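Student Project Report: Moving Averages and Small Exporters
Group 7: Adesuwa Adeleke, Suleiman Adeyemi, Aurélien Leclerc

Our question was whether a simple moving average rule could help a small exporter decide when to convert foreign income into dollars. We used a made-up client, Harnatby, that sells in Canada and is paid every Sunday night. The rule converts the money when the Canadian dollar closes above its 10-day average and holds it otherwise, for up to 23 days.

Suleiman wrote the script. Adesuwa checked the closing rates by hand against a second source and fixed two missing days in June.
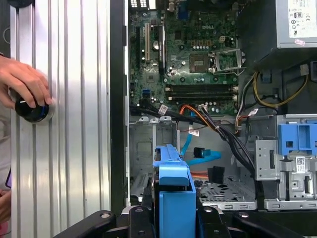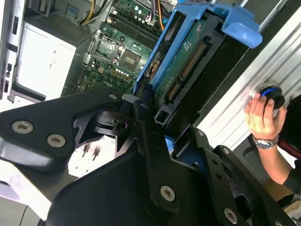

The rule came out ahead of converting right away by 2,616 dollars over the test period. Most of that gain came from one long climb in the spring. With those weeks taken out, the rule lost a little money. We also left out bank fees, and a real firm would pay them on every conversion.

Aurélien tried a longer average as well. It gave fewer signals, and the money often sat until the holding limit forced a sale. We did not have time to test other limits.

Our instructor, Ladi Okeke, asked us to add a test on the Mexican peso. The script for it is finished, but the results still need to be checked.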